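About Hokatside Speedway

Hokatside Speedway is a 3/8-mile paved oval used for weekly stock car racing and private test sessions. The season opens in April and closes in November. The track is operated by Jandow Motorsports, which also handles car inspection, timing and race control with its own staff.

The racing surface is asphalt, banked 8 degrees in the straights and 14 degrees in the turns. The outside wall is poured concrete for the full lap. The inside wall covers the front straight and the pit entrance only. Pit road is on the infield side and has stalls for full fields in the two largest divisions.

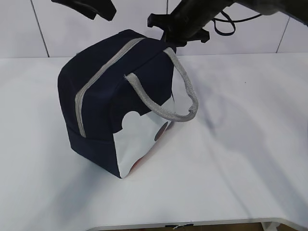
History

The oval was first graded as a dirt track by a group of local car owners. It was paved after its sixth season and the turns were rebuilt at the same time. Racing stopped for several years when the original operating company closed. Kojo Bonsu, a former late model crew chief, bought the lease and reopened the facility with a shortened schedule of one division. Drainage under turn three was replaced before the second division was added.

Bonsu remains general manager. Yasir Pirzada joined as technical director and wrote the current rule book, which covers all divisions in a single document. Earlier seasons used a separate book for each class, and the minimum weights did not always agree with the scale procedure. Cars are now weighed with the driver on board, after qualifying and again after the feature.

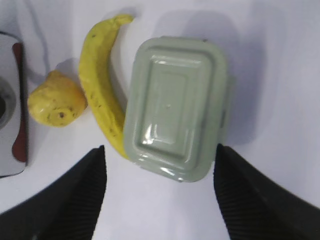 Ride height is checked on the same pad, with tire pressures left as raced. A car that fails either check may be rolled off and presented one more time. The second reading is final.

Divisions

Penance Late Models: 173 registered cars since reopening. Crate engine, 8-inch tire, 75-lap feature.
Jadoon Street Stocks: steel body, stock-location suspension, 40-lap feature.
Four Cylinders: front-wheel drive, stock engine, 25-lap feature.

Each car must carry a working transponder and a one-way radio receiver tuned to race control. Transponders can be rented at the pit gate.
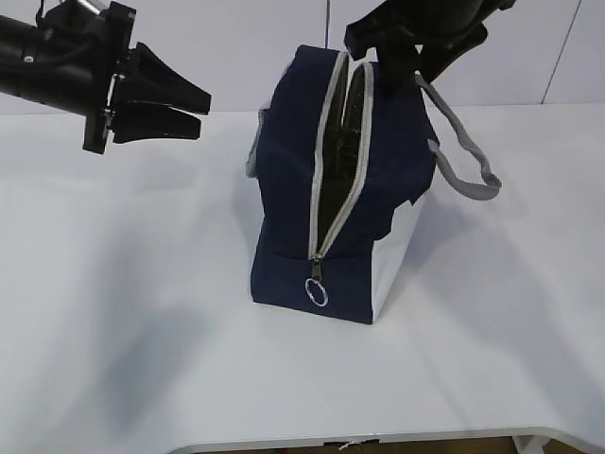 Facility

The main grandstand is on the front straight. Parking is on grass south of turn four, with 700 spaces for spectators and 300 for teams and trailers. The pit gate opens at 1 p.m. on race days and the grandstand gate opens at 4 p.m. Fuel is sold in the pits until the drivers' meeting. Spectators may bring food and drinks in soft-sided bags. Glass is not allowed in either area.

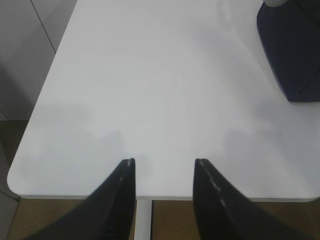 Track Rental

The oval can be rented for testing in half-day blocks, morning or afternoon. The rate includes one safety truck and two crew. Timing is extra. Mufflers are required at all times, including tests. Requests go to the track office in writing and should list the number of cars, the division and the tire compound.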